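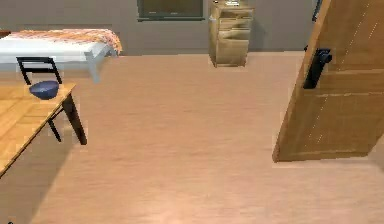

*Simulated bedroom, elevated viewpoint: blue bowl on the table, door at right.*

Hi all,

Matěj Jireš wrote on Dec 28, 2024:

> Are you still training the search policy on single rooms? I'd like to know if the gain holds when the start view is bad. Also, which rooms did you leave out?

Yes, still single rooms, and yes, it holds! I just finished going through the held-out runs and I'm so pleased with them that I'm writing before the plots are ready.

We trained on 1,895 generated rooms and kept 659 back for testing. The new part is small – the policy predicts what it would see from the next viewpoint before it picks a move, and we score that guess against the real render. With that loss on, it found the target object in almost 2,000 more test episodes than the Pullau baseline, same seeds and same step limit.

Bedrooms gained the most. In rooms like the one at the top, with a chair tucked in between the table and the bed and a window only partly in view, the old policy tended to spin in place. The new one heads across the open floor and looks back (I could watch these all day).

Doors are still a weak spot. A big door seen at a steep angle gets predicted as plain wall far too often, and Abla Nseir thinks 20 extra door poses per room would help. We'll try that next in Ebihara.

Matěj, I'll send you the list of left-out rooms separately.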